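Filed under: Practice notes

Bench rules for two-arm cells, revised

The revised bench rules for our two-arm cells take effect on 29 June 2023. They replace the March version, which was written when we had one cell and two people using it. We now have 3 cells and a roster, and the old page left too much to whoever was on shift. Zuzana Holub and Cornel Moldovan did the redraft. Comments from the Bassey site were folded in where they applied to us.

Most of the changes cover what happens before the arms are powered. The operator checks the work surface, both grippers and the full run of each cable, then signs the sheet. Cables need enough slack for the wrist to reach its furthest working pose, and they have to be tied back to the forearm. A loop that can drop into the work area is a fail – fix it or leave the cell off. Ties are checked by hand, with the arm powered down.

The second change is about shared space. Any task where both grippers work at the same object now needs a written approach order, saying which arm goes in first and where the other one waits. Utensil sorting is the obvious case, with both arms coming in close to a caddy from opposite sides.
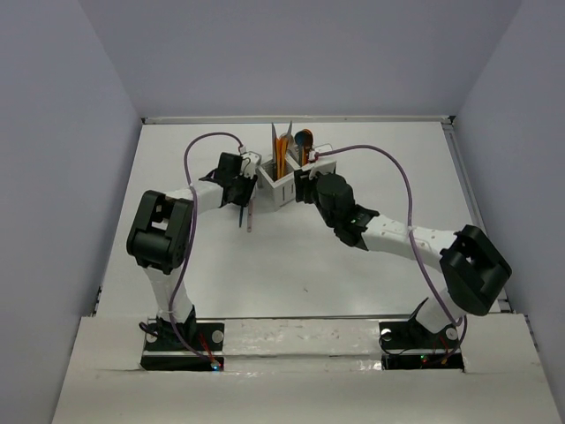 The speed limit for this kind of work is 60 millimetres per second for the first run of any new routine. After that it can go up to 400, provided the log shows no contact between the arms. Rangi Ngata asked whether the lower limit applies again after a gripper change. It does, and it also applies after a base has been unbolted for any reason, even if it went back in the same holes.

Hands stay out of the enclosure while either arm is live. We had let people reach in to straighten a dropped item if the arms were paused, and that allowance is gone. A paused arm counts as a live arm. Power down, move the item, power up, log it. Yes, it's slower.

Indicator lights on the bases are not proof of a safe state and shouldn't be read that way. Go by the isolator position and the tag.

Nilmini Amarasinghe has gone back through the Siselora log, which holds 1,580 entries, and recoded the stoppages to match the new categories. If you use the old codes, the form will reject them. Xinyi Kong has the code list and can organise a printed copy for your bench.

Anyone rostered on a cell needs to read the full document and sign the back page before their next shift. Old copies go in the recycling – please don't leave them pinned up beside the new ones.

3 comments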